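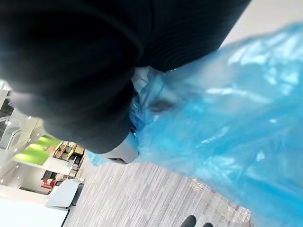

Which bags for the lounge? The thin blue ones, one per round.

11 December 2024. Tidying notes, mostly for me. Blue bag and the yellow dustpan held up over the gray carpet, and I still want a longer handle!

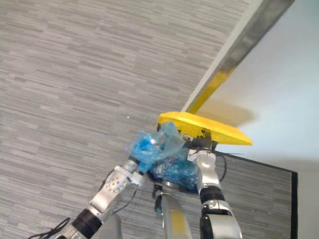
Jonas Gisler thinks the handle's fine and I should just bend my knees.

Crumbs hide in the carpet stripes, so go slowly.

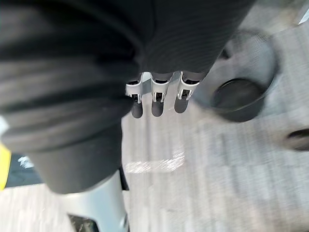
When do bottles go out? Last, after the floor.

There's one with a red cap by the armchairs,
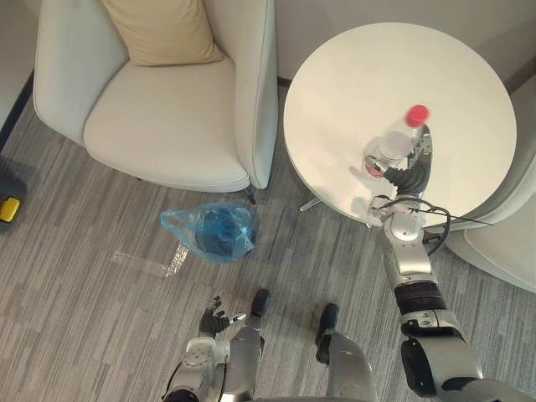

and the round table wants a wipe after that. Cloths are low, ask Alois.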